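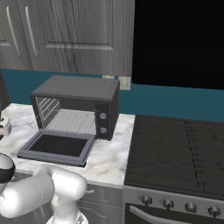
Reading > Book Threads > Art and Design

Print | E-mail

I finished Dilani Wickramasinghe's book on marbled paper last night and I have to talk about it. It's called The Floating Page, it comes from Cirkness Press, and it's the best thing I've read on book decoration in ages. Thread!

Quick background if you've never met the stuff. Marbled paper is the swirly, combed, feathery paper inside the covers of old ledgers and Bibles and fancy notebooks. You drip paint on a bath of thickened water, pull it around with combs or a stylus, then lay a sheet on top and lift off the pattern. One sheet per bath. Every print is its own thing.

The layout is a joy. Left page, a full-size pattern right out to the edges. Right page, the name of the pattern, where that copy came from, what tools made it, and a short story about the book it was found in. I read the stories first like a kid eating the frosting, then went back for the technical notes.

And the technical notes are good! She tells you which color went down first and how you can tell. After two chapters I was pulling old books off my own shelf and tilting them at the lamp, trying to spot the first color. (I got most of them wrong, I think. Still fun.)

Favorite section so far is the Voyle papers. Voyle was a small family workshop that made endpapers for account books, and they had a habit of dropping in one tiny spot of bright orange where you'd least expect it. Wickramasinghe thinks it was a kind of signature. She's careful to say she can't prove it, and I like her more for that.

There are 18 Voyle sheets in the book and I went hunting for the orange in every single one. It took me a whole evening. A couple of them have it tucked so far into the corner that a binder would have folded it out of sight.
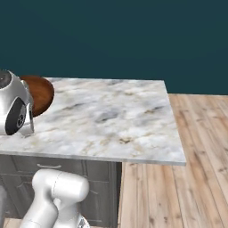 The chapter on "stone" patterns is where I slowed way down. These are the plainest ones, no combing at all, just drops of color spreading and pushing each other into veins. I'd always flipped past them to get to the peacocks. She sets them next to real marble and walks you through how the makers got that drifting look, and now I can't look at a white marble countertop with soft gray and beige veins swirling over it without wondering which color I'd drop first. The pale brown would be the hard part. She says browns sink if you so much as look at them wrong.

The photos are by Mali Foulkes and they deserve their own post. She lit the sheets from the side, so you can see where the paint sits up a little and where the paper has gone shiny from burnishing. On a few pages you can even see the hesitation lines, where whoever laid the sheet down paused for a second and left a faint stripe. I touched the page to check whether it was really flat. Twice.

Then there's the Jelunov album, which I had never heard of. It's a sample book put together by a traveling paper seller, with prices penciled in the margins and some of them crossed out and lowered. One pattern goes down in price 3 times! Poor pattern. It's a muddy green and purple and I would have bought it.

Small complaints, because I do have some. The glossary is in the back and it needed to be longer. "Size" gets used in two senses (the thickened bath, and the stuff you brush on paper to seal it) and I had to reread a whole section before I caught on. The index skips the photo captions too, so good luck finding that green and purple sheet again.

Also, chapter 11 is all chemistry. Alum, ox gall, the lot. I liked it – but if you're here for the pictures, skip ahead to the one on repair work and come back to it on a rainy day.

It's $45, so I won't pretend it's an impulse buy. The library in Flirside has a copy, and that's how I got started. I renewed it in December, renewed it again, and finally gave up and ordered my own. The binding opens flat, the paper is heavy, and the endpapers are (of course) marbled, printed from a sheet made for this book.

A few of you asked if it works as a how-to. Sort of? There's a list of materials and one very clear set of steps for a basic stone pattern. For combed work she sends you off to take a class, and after reading her account of her own first try, with paint up to both elbows, I believe her.

I have a baking tray, some carrageenan on order and a stack of cheap paper. I'm going to start with two colors, black and a kind of brick red. Pictures of the results if they're any good, and probably if they aren't.

If you own any old ledgers, go check the corners for a dot of orange and tell me what you find, please!

Last updated: 04/09/2026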